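The coffee at Dalura's open day was good, and the car park was free, so I went in kindly disposed. The firm had promised a robot that tidies. It has been promising one since before I took this job, and in March it finally let the public into its Mindden building to watch.

There were 400 of us on the list. We were taken through in groups, past a wall of slogans, to a white table where an arm called Plundo was set to clear up after people. The price on the handout is £3,320 a month, with a minimum term of 2 years, and the handout doesn't say what happens if it drops things.

The guide began with the big claims. Plundo can sort, she told us, and it can be taught a new job in an afternoon. A man behind me asked whose afternoon. She said that would depend on the customer.

I have seen a lot of these shows and the trick is usually in the choice of object. Give a gripper a nice fat wooden block and it will look like a genius until lunch. Thin, flat, see-through scraps are another matter. A person slides them to the edge of the table with a damp finger, or licks the finger if the boss isn't looking. A machine has to find them first, and pale bits on a white top are hard enough for my eyes at nine in the morning. So I will give Dalura this much – it picked a nasty job.

What it would not give us was a score. I asked how many pieces the arm picks up at the first try and was told the team was "very pleased". I asked again in the queue for sandwiches and heard that the figures were with Metwally, the testing firm, and would be out in due course. My group got almost 9 minutes at the table, and most of that was talk.

Plenty of visitors left happy. The couple ahead of me, who run a packing business, thought it might suit their night shift. I'd want to see a whole shift first, with the lights as they are in a real shed and no guide standing by. 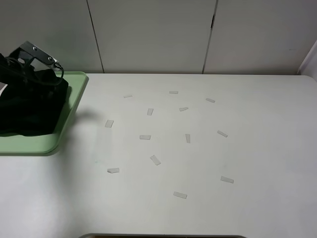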